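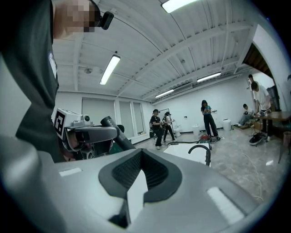
4. Setting up a film diary in Gadcombe

Complete this section once the program is installed and you have signed in. Your diary starts out empty and private.

4.1 Add your first film

1. Open the Diary tab and select New Entry.
2. Type the title of the film. If several versions share a title, pick the one with the correct year and director.
3. Enter the date you watched it in day/month/year form, such as 17/06/2021. Month-first dates are rejected.
4. Choose where you saw it: Theater, Home, or Festival.
5. Select Save.

Note: A film you have seen more than once needs a separate entry for each viewing. Check the Rewatch box on the later ones.

4.2 Write a review

1. Open the entry and select Add Review.
2. Write your text. The short form shown on your profile holds 200 characters. Anything past that appears under Read More.
3. If you give away the ending, highlight those lines and select Hide Spoilers.
4. Set a star rating, or leave it blank. Unrated films do not count toward your average.

Caution: Deleting an entry also deletes its review. Deleted reviews stay in the Trash folder for 14 days and cannot be restored after that.

4.3 Import an older list

1. Save your list as a plain spreadsheet with 2 columns, Title and Date.
2. Select Tools, then Import.
3. Check the preview. Titles in red have no match and must be fixed by hand.
4. Select Finish.

If the import stops with error 823, the file is still open in another program. Close it and start again from step 2.

Section text by Constanza Jara. Checked by Estela Insaurralde.

Related items
Sharing a watchlist
Changing your rating scale
Moving your diary from Kokutora
Printing a year of reviews
Adding festival screenings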